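4. Smoking and grilling fish on the Tridstead

Read section 3 (Lighting the burner) before you start. The steps below are for fillets with the skin on, such as trout, mackerel or salmon. For whole fish, go to section 5.

4.1 Before you cook

1. Mix 45 g of fine salt with the same weight of brown sugar. This is enough for four medium fillets.
2. Rub the mixture over the flesh side and leave the fish in the fridge, covered, for 30 minutes.
3. Rinse under the cold tap and pat dry with kitchen paper.
4. Put the fillets on a rack and return them to the fridge, uncovered, until the surface feels slightly tacky.

Note: Thin mackerel fillets need only 10 minutes in the salt mixture. Left longer they become too salty to eat.
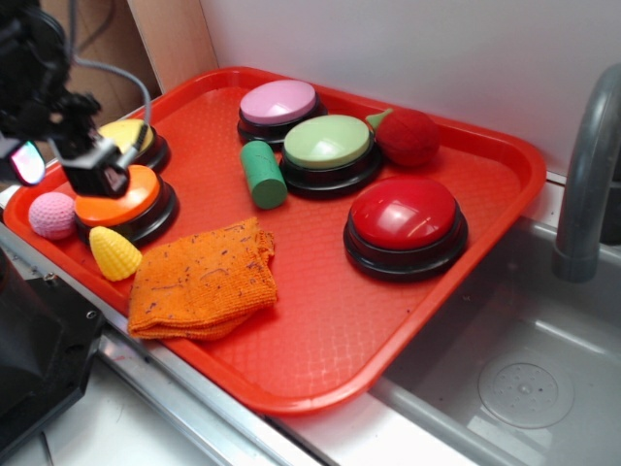

Fig. 4a. Red tray with push buttons and toy tomato.

4.2 Loading the smoke box

1. Check that the burner is off and the box is cold.
2. Slide out the drawer at the base of the Tridstead and tip any old ash into a metal container.
3. Spread two tablespoons of wood chips in the drawer. Alder and apple are mild. Oak is stronger and suits mackerel best.
4. Push the drawer back until it clicks.

Do not soak the chips. If you are using the coarse chips sold in the Dallby starter bag, break up the larger pieces by hand first.

CAUTION: Never use treated timber, pine offcuts or firelighters in the smoke box. The fumes are harmful and will taint the lining.

4.3 Smoking

1. Stand the Tridstead outdoors on a level surface that will not burn, well away from fences and awnings.
2. Oil the wire shelf lightly and lay the fillets on it, skin side down, with a finger's width between them.
3. Close the lid and open the top vent halfway.
4. Light the burner and turn the dial to 2. Smoke should show at the vent within a few minutes.
5. Cook for 10 minutes, then check the thickest fillet. The flesh should be opaque and come apart in flakes when pressed with a fork. If it does not, close the lid and check again every two minutes.

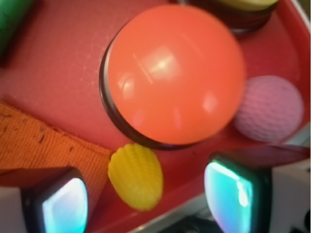
Fig. 4b. Orange dome-topped button on its black base.

4.4 Finishing on the grill plate

This part is optional. It gives a crisp skin and is worth doing for salmon.

1. Turn the burner off and put on heatproof gloves. Lift out the wire shelf with the fish on it.
2. Fit the grill plate over the burner, ridged side up, relight and heat it to 200 °C on the lid gauge.
3. Brush the skin with oil and lay the fish skin side down on the plate.
4. Leave it alone until the skin lets go of the ridges by itself, then lift it off with a wide slice.

CAUTION: The plate stays hot long after the burner is off. Do not pour water on it.

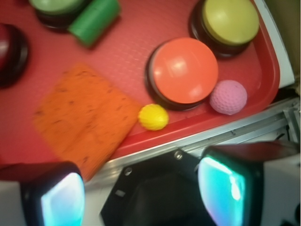

Serve the fish straight away with lemon and boiled potatoes, or let it cool, wrap it and keep it in the fridge for up to two days. Cold smoked trout from this method also works well in the Nghiêm noodle salad in the recipe booklet.

4.5 Cleaning

1. When everything is cold, empty the drawer and wipe it out with dry paper.
2. Wash the wire shelf and grill plate in hot soapy water. Neither part is suitable for a dishwasher.
3. Wipe the inside of the lid with a damp cloth. A brown film will build up here and does no harm, but scrape off any flakes.
4. Dry all parts fully before putting them away.

Spare shelves and drawers can be ordered from Stadstead using the form on the back cover.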